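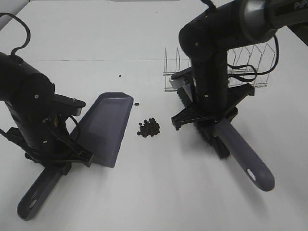
Threads > Home & Shop > Robots

I run the back end of a pet supply store in Corkcombe and I have opinions about whether robots can sweep yet. A thread, because it's slow and I've already faced the shelves.

Sweeping is the chore everyone assumes is solved. It has a disc for that! The disc goes under the couch and eats a sock. Fine. Now ask it to clean up a little heap of pellets on a counter and put them in the trash.

The disc can't get on the counter. So you need arms. 2 of them, it would seem, since the dustpan and the brush were designed by someone with 2 arms who never considered the alternative.

One arm holds the pan flat. One arm holds the brush. Now each has to know what the other is doing, which is a standard I have not been able to enforce among human coworkers.

The pan is harder than the brush. Tip it up a hair and the pellets go under the lip. Press too hard and it skids. You do this without thinking. Please try explaining it to anyone, let alone a gripper.

Then there are the strays. The pile is easy, it's a pile. The test is the one pellet sitting way up the table by itself, minding its business. Does the machine go get it? Does it even think of that one as part of the job?

I have personally decided that the far pellet was not part of the job. Many times. Usually on a Friday.

And pellets roll. Small, round, dark, hard. Hit them too briskly and you've got a bigger mess with the same number of pellets in it. The brush has to sort of herd them. Slow at the start, one firm push at the lip.

Someone replied "just use a vacuum." We have a vacuum. It is a Ruddock shop vac and it makes a noise like a leaf blower in a mailbox. Also half of what we spill is sellable if you scoop it up clean, so no, I don't want it in the bag with the floor hair.

My sister-in-law's building tried a cleaning robot from Nuteline in January. It mopped the lobby very nicely for 3 weeks and then spent an afternoon mopping the same doormat. They've gone back to a guy. The guy is great.

So, scorecard. Big flat floor: yes, mostly. Dishwasher loading: I've seen clips, and the plates were already suspiciously clean. Folding shirts: yes, if you have an evening free per shirt. Brush and dustpan: closer than I expected, and I expected nothing.

What would sell me is dull. I want to see 84 spills in a row, different spots, different piles, with no cuts. I don't need it to be fast. I need it to finish and then tip the pan into the bin without redecorating.

That last part gets skipped, by the way. Getting stuff INTO the pan is half the chore. Carrying it level across a room with a dog in it is the other half.

Price matters too. Our brush and pan set is a Lollov, it has outlasted over 1,000 spills by my very generous math, and it hangs on a nail by the holes in the handles. A pair of arms is not going on that nail.

Anyway, a bag of rabbit feed just split in aisle 2. Guess who's going.

Last updated: January

Contact | Copyright | Back to top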